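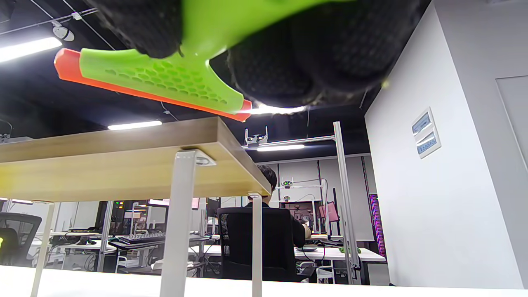
December 28, 2021

Quiet week, so naturally I have decided to care about desks.

The plan was to clear the backlog from Clurkomow before the new year. The plan lasted until I sat down, put my mug next to the keyboard and discovered that there was nowhere left to put my arms. I have been stacking things on this desk since March on the understanding that I'd sort them out when it got quiet. It is now quiet. I can hear the lights.

So: risers. We have the light wood ones with the metal legs, and I had always assumed they were there to hold up whatever we couldn't be bothered to file. Used properly, they give you a second desk underneath the first. Keyboard goes under when you need to write by hand, notebook goes under when you need to type, and the top is meant to stay clear for a screen. I give that until Thursday.

Notes for whoever does the next one:

Put the riser down before you put anything on it. I did it the other way round and had to unload the lot again, including the Nutero paperwork, which is heavier than its contents deserve.

Lift, don't drag. The metal legs end in a flat bar along the bottom, and I'd rather not find out what it does to a white desktop with grit under it.

Check the fittings under the board by hand. One of mine turned easily with two fingers. Tightened it, pushed the board from the side, tightened it again. Third go was fine. The tool drawer contained 54 screws and not one of the length I wanted, but in the end I didn't need any. 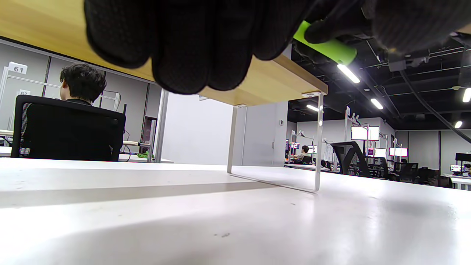 Leave a gap at the back for cables. Mine all came out on the wrong side and I had to pull the lot and start again, which took longer than everything else put together. The ones I couldn't account for have gone in a bag marked "Erkus?" and can stay there until somebody misses them.

White desks show everything. I wiped mine down before lunch, admired it, and by the afternoon it had smudges again in places I don't remember touching. Whoever picked white was not planning to work here. A damp cloth does better than the spray, which mostly moves things about.

Still to do: the cable heap on the back desks (not mine, not today), a proper place for small bits that currently live wherever they were last put down, and a reply to Ndlovu about the extra shelf. They want to know what load it has to carry. I nearly wrote 3000 mugs. Will measure something and answer like an adult.

Chair also squeaks. Noted, oil in the cupboard, see if it's better tomorrow.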